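Polling Place Inspection Checklist with Comments - Gonmont Community Hall 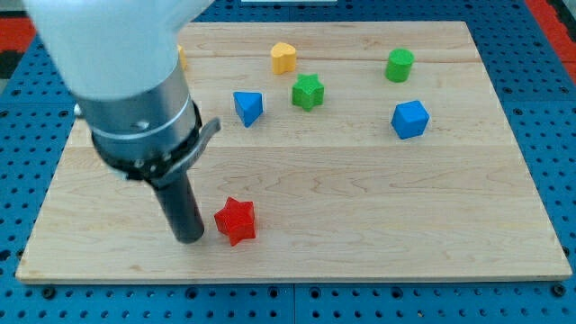
Jacqueline Renaud

Completed October 2019 for the Rendinlow town clerk. Items are marked OK, FIX or N/A. Comments follow where I had something to add. Valentin Picard walked the building with me and took the measurements.

OUTSIDE AND PARKING

1. Accessible parking spaces marked and signed - FIX
The paint is fine. The sign at the second space is bent over and can't be read from a car.

2. Route from parking to entrance free of steps - OK

3. Ramp surface and handrails - FIX
The left rail moves when you lean on it. This was on the August list too and has not been done. The bolts at the bottom post need replacing, not tightening.

4. Outside lighting works after dark - OK
Checked at closing time. The timer is still on summer hours and will need to be changed before the election.

5. No-campaigning line can be measured and marked - OK
The legal distance falls partway across the grass on the Clamby Road side. Bring stakes. Chalk won't hold there.

ENTRANCE AND HALLWAY

6. Door opens without heavy force - OK
The closer was adjusted after the last visit.

7. Clear door width - OK
Both leaves have to be unlocked. With only one open, a wheelchair gets through but a larger scooter may not.

8. Floor mats flat and secured - FIX
The long mat curls at the inside corner. Tape it or take it up.

9. Direction signs on hand - OK
Stored in the hall closet. The Cattaneo Street arrow is missing.

VOTING ROOM

10. Posted room limit - OK
The card by the door says 108. Please don't let the line form inside if the room gets near that.

11. Privacy booths stable, screens attached - FIX
2 booths have a loose leg. Lachlan Chisholm has taken them to the town garage.

12. Accessible booth, with chair and knee space - OK

13. Power cords kept out of walkways - FIX
The outlet behind the check-in table is dead. The cord now runs across the exit path, so it needs a cover or the table needs to move to the north wall. I would move the table.

14. Ballot box seals and spare seals - OK
Seal numbers written in the log and initialed by both of us.

15. Line of sight from officer's table to ballot box - OK

EMERGENCY

16. Exits unlocked and unblocked - FIX
Folding chairs stacked in front of the rear exit. We moved them while we were there, but the hall staff need a note about it.

17. Fire extinguishers in date - OK

18. First aid kit - OK
Low on bandages.

19. Emergency contact sheet posted - FIX
Still lists Jérémie Tanguy, who left the clerk's office. Replace with Aurélien Tessier.

Recheck needed on items 3, 13 and 16 before the hall is approved. The rest can be handled by the setup crew.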